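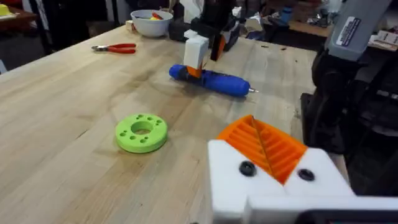 1/ Open day at Vostance, 27/08/2019

I promised a few of you I'd write up my visit to the robot workshop, so put the kettle on, it may take me a while to get to the point (you know what I'm like). The short version is that I had a lovely time and stayed far longer than I meant to.

2/ They let us in by the side door, past the stairs, and Giang Hà met us with name stickers and a tin of ginger biscuits. She looks after the Okent bench, and she talked to the children exactly as she talked to the grown-ups, which I do like in a person.

3/ I'd pictured something behind glass with flashing lights. Okent lives on an ordinary wooden workbench with pliers and a bowl of bits on it, very like my dad's old one, and the arms do their business with a cordless screwdriver you might have in the cupboard at home!

4/ The fingers are what I kept looking at. They're orange with little ridges all along, and they come together so gently. Giang told us the first set were smooth and kept dropping things, and she had a carrier bag of old ones under her desk to prove it.

5/ The job of the day was the screwdriver and a green ring with holes in it. One arm would come down, wait a moment as if it was thinking, and take hold of the tool by the body. I was holding my breath over a screwdriver, at my age.

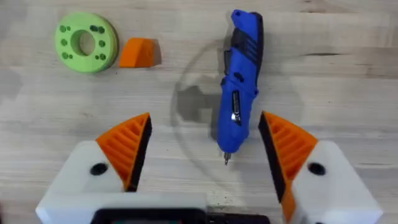

6/ You'd suppose picking it up was the easy part, but Giang said that's where most of their time goes. Set it down a little crooked and the arm has to work out a whole new way of coming at it. They'd had 194 goes at it before the summer and she could tell you what went wrong in a fair few of them.

7/ A boy near the front asked if it ever got bored. She gave it proper thought and said no, but she did.

8/ We had a look at Sầm as well, their sorting project in the next room, though it was being mended and all we saw was the lid off. Never mind. The man mending it explained belts to me for a good long while and I followed at least half.

9/ They're doing another one in November, with the Plomari people bringing their own arm along. Tickets are free but you do have to book, and the lift is small, so ring ahead if you're coming with a pushchair. I've put my name down for 2 places and my sister doesn't know yet.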